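Clonow Home Mobility Loan Shelf
Minutes of the general meeting, January 10, 2024

In the room: Amparo Ccori (chair), Rocío Guzmán, Orlando Marulanda, Mercedes Ñahui (minutes). Apologies: Rosaura Pacheco.

Last meeting's minutes accepted. Amparo welcomed everyone back and said what a terrific year it was for loans: 278 items out to homes across Clonow!

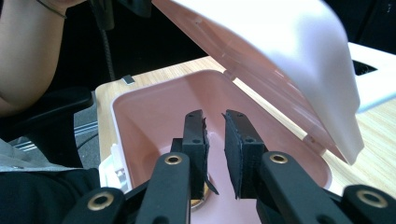

EQUIPMENT

Orlando has tried the Puma folding walker on the back steps and loves it (brakes smooth, grips a good width for sore hands). Agreed to buy two at $1349 for the pair. Moved Orlando, seconded Rocío. Carried.

The old shower stools need new rubber feet. Rocío has 22 on order from Vedemitz, grey, the wider size.
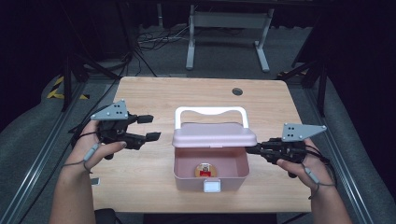 Pink box with the lid up.

Money: balance is $3019 before the walkers are paid for. Rocío is delighted with the Prukach raffle and would happily run it again in March. 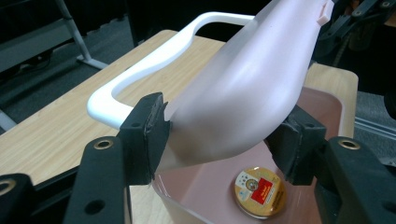 She also asked that raised toilet seats go out with the fitting sheet, in large print. Everyone keen. Mercedes to type it up and get it to Rosaura for checking.

Bed rails: held over until Rosaura is back. 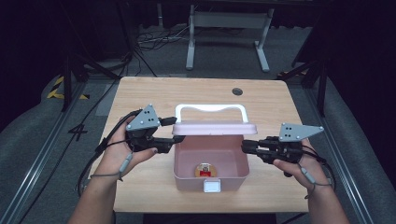
Open box on the table, white handle up.

Meeting closed 8:40 pm. Orlando to lock up.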